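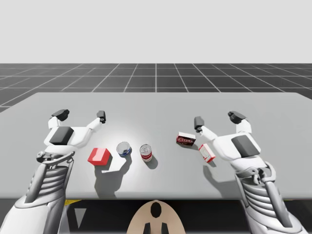 Odard is a small company that tests the control programs of two-armed robots before they are allowed to move real machines. Most of our work is done in simulation, because a mistake there costs only time. A typical exercise is very simple to look at: two white arms over a light grey table, both grippers open and empty, with a red cube, two cans and two small boxes lying between them. The robot must decide which arm takes which object, and it must never bring the two arms into the same place at the same moment. Exercises like this one are still the first that every new customer program must pass, and the reason is a failure of our own.

How we began

The company was started in Urkness in a rented workshop behind a printing firm. At the beginning we did not test anything. We wrote gripping programs for packing lines, and our first large customer was Bailly, a packer of tinned and boxed food. We were proud of this work and perhaps we were too quick with it.

The fault at Bailly

On the packing line at Bailly, our program ran on a robot with two arms, similar in arrangement to the one we simulate now. It had worked well since April. Then one night the left arm went for a can which was already given to the right arm. The two grippers met above the table, one finger broke, and a piece of it fell among the food boxes. The line was stopped for 11 hours while the staff searched for the piece and cleaned the cell. No person was hurt. The guard door was closed and the emergency stop did its work.

The cause was in our program. When a can was seen twice by the vision part, for example with a strong reflection on the metal rim, the program made two objects out of it. Each arm then received its own target, and the check for collision compared the targets but did not compare the whole path of the arms. Two targets a little apart were accepted as safe. We had tested this check only with objects placed far from each other, in good and even light.

We wrote to Bailly the next morning and told them the fault was ours. The full report was given to them on December 24, 2018, and they allowed us to share it with other users of the same program. We are still thankful for this.

What we changed

After the report we built a simulated cell and tried to make the fault happen again. It took us 20 days until we had it for the first time. When we knew how to provoke it, we ran 747 trials with different light, different shadows and small changes in the position of the objects, and the fault came back in 20 of them. That was far too many for a program which we had called finished.

From this work came Grudia, our test program. It does the following for each exercise:

- places cans and boxes near the border between the two arms, where both can reach
- changes the light, so that metal parts shine and shadows fall over other objects
- gives the robot the same object twice on purpose
- checks the whole path of both arms, with fingers open and with fingers closed
- stops the exercise and keeps the record when the distance becomes too small

Grudia does not replace the guard door, the emergency stop or the people who know the line. A simulated can does not slip in the same way as a real one, and a simulated finger does not wear out. We say this to each customer before the first meeting is over — some of them are disappointed, but we prefer it so.

How we work today

We no longer sell gripping programs. We thought for a long time about this decision, and in the end we found it was not good to write a program and also be the only one who judges it. Customers send us their program, we run it, and they receive every record, including the failed ones. We do not give a mark or a certificate. If we find a fault which can hurt a person, we telephone the same day and do not wait for the written report.

The broken finger from Bailly is kept in a glass jar by the entrance of our office in Urkness. Visitors are welcome to ask about it.

Related pages

Grudia: what it tests and what it does not
The Bailly report, full text
How to send us your program
Reporting a fault
Working at Odard
Find us in Urkness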